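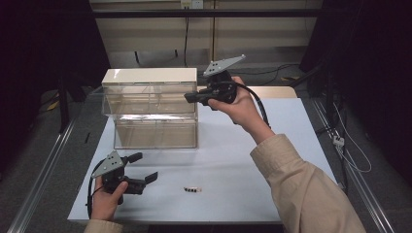 SULLBRIDGE, January

Brynhildur Snorradóttir has been putting other people's collections on display for most of her working life, and she would like everyone to stop buying so many stickers.

"People bring me a tray of shells and every shell has a sticker on it," she says. "The glue gets into the surface. You can take the sticker off, but the mark stays. I would much prefer a shell with a slip of paper next to it."

Snorradóttir grew up on the coast and came to Sullbridge to work at the public library, where she was hired to shelve books. The display cases in the lobby were a side job. They held a set of faded book jackets and a plant, and she asked if she could have them for a month. She filled them with buttons lent by a retired tailor named Phan, who had kept the spares from every coat he altered.

"He came in to see them and stayed until closing," she says. "He told me which coats they were from. I wrote it all down on the back of a receipt, and those became the labels."

She now works for herself, mostly for libraries, schools and small town museums, along with a few families who want to do something with what a parent or grandparent left behind. The largest job so far was a set of 1,000 matchbooks, which took her all of one winter to sort. The smallest was two fishing lures.

Her first question is always how the collector kept the things at home. Some people sort by date and others by color or by where they were standing when they found it. She tries to keep that order even when it makes the display harder to follow.

"If a man kept his matchbooks by which restaurants he liked, then that is how they go in the case," she says. "A museum might do it by year. I have had arguments about this. I usually lose with the museums and win with the libraries."

She prefers clear cases with a shelf inside. Glass looks better to her eye, but acrylic is lighter to carry up a flight of stairs, and she carries most of her own work. She cleans it with a soft cloth and plain water with a little dish soap. Window spray is out of the question. She learned that after clouding the front of a case she had borrowed from a school, and she paid for the new one.

Light is the other problem. She will not put paper or cloth in a window, and she asks for lobby lights to be turned off at night. One town office agreed to this and then left them on for the whole run. The ribbon on a row of swimming medals went from dark blue to gray along one side.

"I should have gone back and checked," she says. "I live ten minutes away. Now I go every Tuesday, when they have the late hours."

Her labels are typed, in large print, and no longer than four lines. She drafts them by hand and reads them out loud to the owner over the phone. Most owners want to add more. A woman who lent her mother's thimbles sent three pages on a single one, and Snorradóttir put the pages in a binder on a chair beside the case - people did sit down and read it.

Money is tight in this kind of work. Libraries pay a flat fee, and the small museums often ask if she would take less. She does not charge families for the first visit. Some of them decide after talking to her that they would like to leave everything in the drawer, and she thinks that is fine too.

"Not everything has to be shown to people," she says. "My own mother has a cookie tin of keys. She doesn't know what they open. I have asked for it two times and she said no both times."

This spring she is working on a display of seed packets lent by a garden club. The packets are fragile and several are still full. She has not decided what to do about the seeds. Taking them out means opening the old folds, and leaving them in could draw bugs into the case.

"I have been putting it off," she says. "The club wants to plant them. Half the club, anyway."

Filed under: People & Places, Collecting, Libraries

Comments (3)

marlatown: I remember the buttons! My kids went back every week to look at the brass ones.

Oldstamps: She is right about stickers. I ruined a good box of fossils that way and they never looked the same.

D. Akach: Would she look at bottle caps? My uncle left us quite a few and they are in coffee cans.

Recent stories
Zorent Hall to reopen for spring concerts
What to do with a wet basement
The last shoe repair counter on Mill Street
Library late hours extended through summer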